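The Bread Basket

My aunt's café was called Plondix, and for one month every year it did not sell bread. This was in September, when the baker in Laren closed his oven and went to the sea. My aunt did not trust another baker. She wrote "no bread" on the board beside the door and served soup with nothing.

I came to work for her in such a September. I was nineteen and I had failed at two things already, at the school of drawing and at a love, and I thought that carrying soup would be a rest. She gave me an apron and showed me the tables. Then she showed me the basket, and her voice became lower.

"This goes out every morning," she said. "Also when there is no bread."

I asked her what I should put in it. She said nothing goes in it. I asked what the guests would think, and she said the guests had been thinking about it for twenty years and still they came.
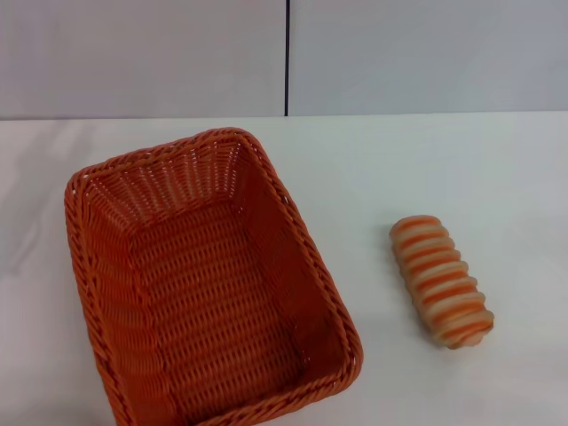

The first guest was always the old man from the clock shop Gajdoš across the street. He sat down, looked to see that the basket was on the table, and only then he unfolded his newspaper. I had expected something older, a thing from a grandmother, with a history in it. It was bright orange and woven, with a braided rim, and inside there was nothing, not even a crumb. Beside it my aunt had laid a small striped roll, most likely a toy, and the old man greeted it by touching it with one finger. He did not smile when he did this. After the soup he touched it again and paid.

For a week I said nothing. I am a person who can be silent for a week, but not for two. On a rainy morning, when the windows were grey and we had only one guest, I asked her in the kitchen why we did it.

She was cutting leeks. She said that in the first year of the café my uncle had driven to Laren for the bread every day, and that he left at four in the morning and came back singing. One September he went although the baker was closed. He had forgotten. He stood before the locked door, and then, because he was ashamed to come home with the basket empty, he drove on to the next village, and to the next, and in none of them was a baker awake. At noon he walked into the café and put the empty basket on the table before the guests, very carefully, as if it was full. Everybody took a piece. They passed it from hand to hand. Somebody asked for butter.

"And the little roll?" I asked.

"That he bought on the way, at Zullell," she said. "In the toy department. He said it was all they had."

She laughed, and then she had to stop cutting for a moment. My uncle was dead since the winter before. I had been at the funeral, in shoes which hurt me, and I had thought mostly about the shoes.

That afternoon, after we closed, she lay down upstairs and I stayed to clean. I washed the pans and the ladles. I washed the soup pot, which was so deep that I had to put my whole arm in it, and the floor, and the step before the door, and when all this was done I looked for something else to wash.

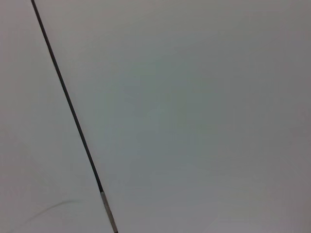
I have always looked too long at empty places. At the school of drawing they said it was my weakness, that I sat before the paper until the hour was over. Now I stood with the cloth in my hand and my face quite near to what I had to clean, so near that I could see only pale grey, and I did not move. There was one thin dark line running down through it, very straight, and towards the lower end it became lighter, almost silver. I followed it with my eyes to the end and back. I thought of a road seen from high above — the road to Laren, perhaps, at four in the morning, with one car on it and a man singing in the car. I do not know how long I stood so. The cloth had become cold.

Then I went to the front room and sat down on the chair of the old man. I pulled the basket to me. I looked first to the stairs, to be sure, and I put my hand in and took a piece.

I will not say that it tasted of something. But I chewed, and I found that I was chewing slowly, as you do with bread that is still warm, and that I was crying a little and it did not disturb me.

"Is there butter?" said my aunt. She was standing on the stairs in her socks.

I said I would look.

She came and sat opposite me, and I brought the butter, the real butter, and two knives. It was raining again. She held out her hand for the basket and I passed it to her.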